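Cruzado Gripper Simulation Kit: Setup Guide
Section 2. Checking the Wrist Camera View
29/07/2025 | By Prerkdale Technical Documentation
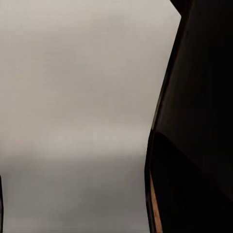
Figure 2. Simulated wrist view, gripper finger at right.

Complete this check after loading a scene and before recording.

1. Open the scene and set the wrist view to 60 frames per second.
2. Jog the arm until a plain surface fills the gap between the fingers.
3. Confirm that the edge of the large finger is crisp against the surface. If it is blurred, reload the finger mesh.
4. Close the gripper on the test part. A thin strip of the part may be all that shows beside the finger.
5. Save the pose to slot 17.

NOTE: Soft shading bands on a pale surface are normal under diffuse light. Do not raise the exposure to remove them.

CAUTION: Do not change finger width while a part is held. Contact data is lost and the scene must be reset.

If the view stays black, see error 132 in the Catholm controller manual.

© Prerkdale. All rights reserved. | Contact support | Back to top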